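Oiling a wooden worktop — how often?

Trernance
We fitted a wooden worktop in January and gave it three coats of oil. It already looks dull by the sink. Is that normal?

Lokier
Normal by a sink. I do mine monthly there and twice a year elsewhere.

Zuccaro
Monthly is far too much. It goes sticky and holds dirt.

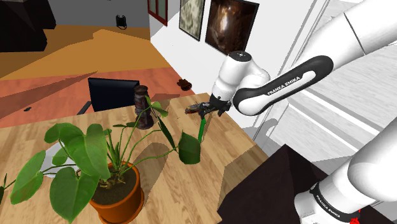
How long should each coat be left before the next one?

Overnight in a warm room, longer if it still feels tacky.

Lokier
Never had it go sticky. You have to wipe off the extra after 20 minutes or so — most people leave it on.

Zuccaro
I do wipe it off. Still sticky. I sanded mine back with 40 grit and then had to get the scratches out, so start finer than that.

Flirlow
Drip some water on it. If it beads, leave it alone. If it soaks in, oil it.
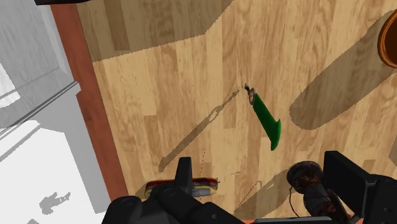
Last edited by Mireille Farah: September 30, 2022

Trernance
Tried the water. It soaks in by the tap and beads everywhere else, so I'll just do that end.

Zuccaro
You'll get a patch that doesn't match.

Flirlow
It evens out in a few weeks. Mine did.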